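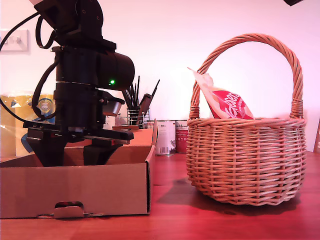

A black arm reaching into a cardboard box on the tabletop.

There is a bakery in Zulldale that has been making oatcakes on the same site since before the bypass, and for most of that time the end of the line has belonged to people with quick hands. The oatcakes come out of the oven, they go over the cooling belt, and somebody at the far end puts them into sleeves and the sleeves into trays, hour after hour, chatting if the fans aren't too loud.

Ingrid Blackwood started there herself as a school leaver, and she can still tell you which shift had the good radio. She runs the packing hall now, and when I went up to see her in February she gave me a hairnet, a very strong tea and a long account of her shoulders (both of them, and the operation on the left) before we got anywhere near the machinery.

The machinery is called Kuvura, and it comes from Rondirley, a small firm two valleys over that used to make gates for sheep pens. It lifts finished sleeves and sets them into trays, 40 to the tray. I had expected something grand, I think, with flashing lights and a man in a white coat. What I found was a modest thing behind a yellow fence, working away next to a calendar from the flour merchant.

The awkward part, Ingrid told me, was never the lifting. It was the oatcakes. They are rough and a bit uneven, they shed crumbs on everything, and the sleeves crinkle so that no two look quite alike under the lamps. The first suction cups clogged before lunch. The second lot held on beautifully and then wouldn't let go. Rondirley's fitters spent the best part of a fortnight sitting on upturned crates with a bag of spare cups between them, eating the rejects, and in the end they settled on a soft two-fingered grip and a little puff of air to clear the crumbs.

"It drops 2 in 100," Ingrid said, "and I dropped more than that on a Monday, believe me."

The packers had worries, of course, and she didn't brush them aside. The hall has kept everyone on so far, with several moved over to the new cheese biscuit line, and Kakakhel, who supply the sleeves, have changed their film so it lies flatter. On the afternoon I was there the line got through 224 trays, and Ingrid wrote the figure on the whiteboard in green pen, as she does every day, then went off to see why the cheese biscuits had stopped.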